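Support ticket: right hand loses grip on soft packets after controller swap
Product: Plerthorpe hand set, left and right, on Bresley controller
Opened by: Aitana Lozano
Handled by: Fulgencio Carrasco
Status: Open, waiting on customer

Aitana Lozano wrote:

Hello, and thank you again for being so patient with me on the phone last time! I hope this is the right form for it.

We are comparing two controllers on the same robot, the Jekeck one we have had since January and the Bresley one you were kind enough to lend us. The arms and hands are the same in both cases, so I thought it would be a nice clean comparison, and for the hard objects it has been. A lid, a lint roller, a small plastic box, all fine on either controller. With small soft packets, though, the right hand on the Bresley closes, seems happy, starts the lift and then lets the packet slide down out of the fingertips. I ran 20 lifts on each controller with the same packet. The Jekeck dropped one. The Bresley dropped 17, and I repeated a few of those after lunch in case I had been careless, with the same result.

The left hand does it properly on both, which is what puzzles me most. No error in the log either, only a "grip complete" line every time.

Fulgencio Carrasco wrote:

Hi Aitana, good to hear from you, and thanks for doing the lifts on both sides, that saves us a good deal of guessing. "Grip complete" only means the fingers stopped moving, so it will show up whether or not there is anything between them (I have asked for that wording to be changed more than once).

Would you look up two values for me? They are under Hands, then Right, then Closing. I need the closing force and the stop delay, and the same two from the Left page if you have a minute. Please also check that the wrist cable is pushed all the way in. It can feel seated when it still has a little way to go.

Aitana Lozano wrote:

Found them, although I went into the Arms menu first and got quite lost. Left hand: closing force 62, stop delay 950. Right hand: closing force 62, stop delay blank. I don't mean zero, I mean there is nothing in the box at all.

The cable was in properly. I took it out and put it back anyway, and the light on the wrist came back green.

Fulgencio Carrasco wrote:

A blank stop delay would explain a lot. The hand feels the first touch and stops right there. On a hard lid that is plenty, but a packet gives way a bit and the fingers need to keep following it. Please type 950 into the right hand box, press Save at the bottom of the page (the one at the top only saves the tab you are on, sorry), and restart the controller. Then put the packet down flat and bring the hand in slowly from above.

Aitana Lozano wrote:

Saved and restarted, and the number is still in the box after the restart, so that part has worked. I have gone back to the same table and the same packet so we aren't changing more than one thing.
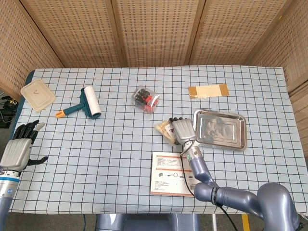

I would like to do the full set of lifts again before I say anything cheerful, and then the same set on the Jekeck so the two columns in my notes match. One question while I am at it: should the thumb setting be the same on both hands? Mine are different, and I can't remember whether I did that or whether it came that way. If it matters I will reset both and start the count over, I don't mind at all.

Fulgencio Carrasco wrote:

Start with the thumbs as they are, please, so we only test the delay. If packets still slip, copy the left thumb value over to the right and run a second set. Should the box go blank again at any point, export the settings file before you touch anything and attach it to this ticket. I have a suspicion about the Pastor import tool, which we used to move your profiles across, and your file would help me check it. I'll leave the ticket open until I hear from you.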